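Care and Arrangement of Shared Workrooms: Tables, Open Shelving and Floors

Gramitz Household Advice Service

1,438 shares | 2 comments

The advice on this page applies to any room in which several people use the same tables and shelves: a hobby room, a school workshop, a hall let by the hour, or a large utility room at home. It replaces the leaflet issued in November, which dealt with shelving only. Readers with a single cupboard and a kitchen table may still find the sections on surfaces and on labels of use.

Work surfaces

A table used for practical work should be cleared to the surface at the end of each session and wiped before the next. Use a cloth wrung out in warm water with a little washing-up liquid, then a second cloth with plain water, then a dry one. Work from the far edge towards yourself. Dark tops show dust and the tracks of a greasy cloth sooner than pale ones do, and will need the dry cloth more often. Scouring powder should not be used on any painted or coated top.

Put out only what the job in hand requires. Where an upright stand is in use (a small base with a single rod, for instance), place it well in from the edges so that a sleeve does not catch it, and leave a clear space on either side for both hands. Tall, light objects should be set down first and moved last. If a stand rocks, check the underside of the base for grit before blaming the table.

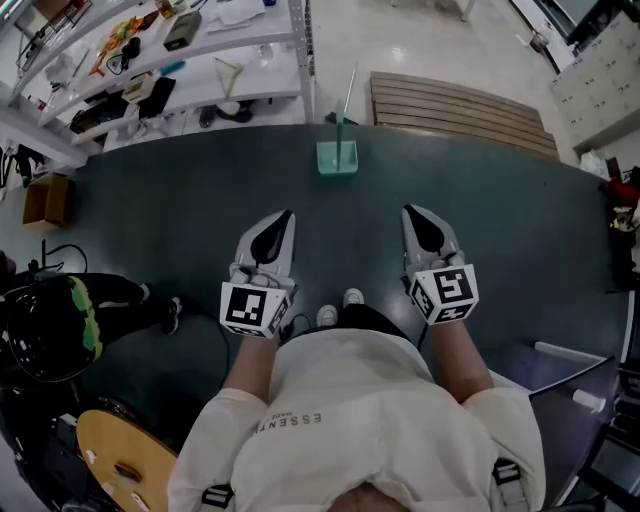 A correspondent in Turnik has written to ask that we add a word on felt pads, having found that stick-on pads under small stands collect fluff and leave a ring of glue on the table. The point is accepted. Pads should be looked at every few weeks and replaced when the edges begin to lift. Glue already on the surface can usually be softened with a cloth dipped in warm soapy water and laid over the mark for a quarter of an hour. It should then be rubbed away with a fingertip or the edge of an old plastic card, never with a blade.

Loose cables on or near a table should be led off at the back or gathered at one side. A cable that must cross the front edge should be slack enough to be lifted without pulling anything with it.

Clothing should be comfortable and sleeves short, or rolled above the wrist. Closed shoes are to be preferred in any room where boxes are carried.

Open metal shelving

Metal shelving with punched uprights is sold widely and is suitable for most shared rooms. The shelves may be raised or lowered by moving the fixings from one row of holes to another, and it is worth doing this once the contents are known. Most people assemble the unit with equal gaps and never alter it. The result is a hand's breadth of wasted space over the small things and nowhere to stand a tall box.

Before buying, measure the wall, the skirting board and the height of any socket. The unit used for our own trials at Gramitz is 375 mm deep, and a standard lidded storage box sits on it with the lid flush to the front. A deeper shelf is not always an advantage. Things placed at the back of it are forgotten and bought again.

The following arrangement has been found satisfactory.

Top level: light articles in occasional use. Bottles may be kept here if they are empty or nearly so, and they should be stood upright. Small boxes and tubs should be grouped, with the lowest at the front.

Middle level: whatever is wanted every day. Lidded boxes, folded cloths and cups belong at this height. Small coloured pieces of mixed kinds should be put into an open tray, as they will otherwise spread along the shelf within a week.

Lower level: cardboard boxes, packets and heavier goods. Cardboard should be kept clear of any outside wall that is known to be damp.

Bottom level: shoes, and anything else that has been on the floor.

Sticks, rods and lengths of dowel are awkward on any shelf. Leaned across the front, they will be knocked down by the first person to reach past them. A tall tub, or a length of drainpipe tied to one upright, will hold them neatly. Fabric should be folded and laid flat, with no corner hanging over the shelf edge, where it will be caught and drag other things down.

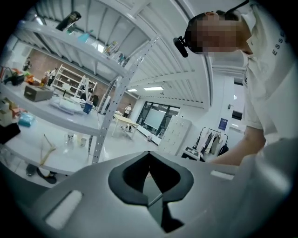 Should metal shelving be fixed to the wall if it seems steady without?
Fix it in every case where the wall allows. A unit that is steady when empty may tip once the upper shelves are filled, and a single bracket near the top on each side is sufficient for most makes. In rented rooms, obtain permission before drilling.

Metal shelves should be dusted with a dry brush, paying attention to the holes in the uprights, and then wiped. Rust spots at cut ends may be rubbed down with fine wire wool and touched in with enamel paint. Kiltex cloths have been used in our trials and washed well at 60 degrees, although an old cotton pillowcase cut into squares did the work nearly as quickly.

Labels

Label the shelf as well as the box. A box that has been taken away leaves a gap, and a label on the shelf edge tells the next person what belongs in it. Use plain words in large letters. Abbreviations that are clear to one household are a puzzle to visitors, and colour codes are soon lost when the coloured tape runs out. Labels on lids should be avoided, as lids are exchanged between boxes.

The room as a whole

In a large room the furniture should be arranged so that one clear route runs from the door to the far wall. A long table is best placed across the middle of the room, with shelving behind it against the wall and enough space between for two people to pass. Our own measurement for that space is 1,690 mm, which also allows a seated person to push back a chair. Smaller rooms will manage with less.

Boxes waiting to be unpacked should be stood beside a pillar or against a wall, and flattened on the same day. No box should be left beneath a stair or gallery if people need to pass there.

Lighting deserves more thought than it is usually given. Areas beneath a gallery or low ceiling receive little benefit from the main lights and should have panels of their own. Clean the covers twice a year, with the power switched off and the covers cool. Where the room has a balcony with a rail, nothing should be hung over the rail or stood on the floor close to its open edge.

Brick walls may be left bare behind shelving. Brush them down with a stiff dry brush before the unit goes in, beginning at the top, and sweep up at once. Soft or crumbling brick may be sealed with a clear masonry product of the kind sold by any builders' merchant. Leave a finger's width between the unit and the wall.

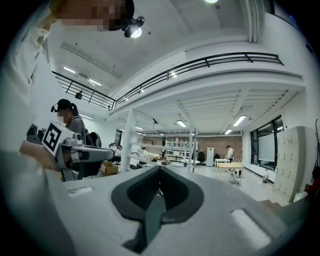 Long white table across the room, with white shelving at the brick wall beyond.

End of day routine

At the close of the session, return tools and stands to their own shelf, fold cloths, shake out any mats and sweep towards the door. Cups are to be washed and put back dry. Chairs should be pushed in. Lights are switched off from the far end of the room first. In the reading room at Saliba this routine has been written on a card beside the switch, and we would recommend the same elsewhere.

Comments (2)

Reader in Saliba
The drainpipe idea is a good one. We used an offcut with a cap on the bottom end and it has held our garden canes and curtain rods all winter. I would add that the cut edge needs sanding or it scratches your wrist. Does anybody have a way of keeping labels stuck to powdery paint? Ours drop off by the end of the month.

Reader in Turnik
For the labels, wipe the shelf edge with methylated spirit first and let it dry. If that fails, tie-on luggage labels through the holes in the upright work very well. I do not agree about keeping shoes on the bottom shelf, mine go in the porch.

Contact the Gramitz Household Advice Service | Copyright Gramitz Household Advice Service, all rights reserved | Back to top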